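Drisau has published the hardware specification for the Tredden 3, its mid-range handset, ahead of a release planned for October. The document runs to 328 pages and replaces the preliminary version circulated to network operators in May.

The main change is to the charging circuit. The Tredden 2 used a single battery cell with one charge controller on the main board. Its successor splits the battery into two cells, each with its own controller, and the specification allows charging at up to 966 mA per cell over a wireless pad. Wired charging is faster, but the limit is set in firmware and the figure is left blank in the published tables.

"Two cells mean less heat in one place, and that was the limit we kept running into," said Wekesa Waweru, who leads the power team at Drisau. "The pad coil has moved down the case by a few millimetres as a result. Older stands will still line up, but some folding ones will not."

The screen controller has also been replaced. The new part, supplied by Van Hecke, can drop the refresh rate when the picture is static and holds a small copy of the display contents in its own memory, so the main processor can sleep for longer between updates. 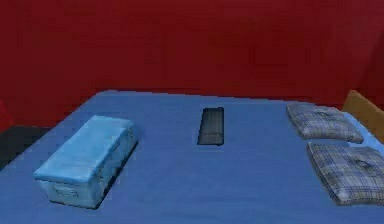 ## Storage and software

Base storage stays at 192 GB, with no card slot. The specification lists a second storage option but gives no capacity for it - Drisau says this will be settled before orders open.

The handset will ship with version 3 of Gendden, the company's own system software. Caroline Were, who manages the Gendden release schedule, said owners of the Tredden 2 would get the same version, without the split-cell charging controls and the low refresh mode.

"Both of those depend on parts that the older phone does not have," she said. "The rest of the release is common code. The camera app, the backup tool and the new lock screen are the same build on both."

App developers will need to rebuild any software that reads battery level directly from the driver, as the old call returns the value for the first cell only. A replacement call that reports a combined level is described in appendix C, and a test build of Gendden is available to registered developers.

Prices have not been announced.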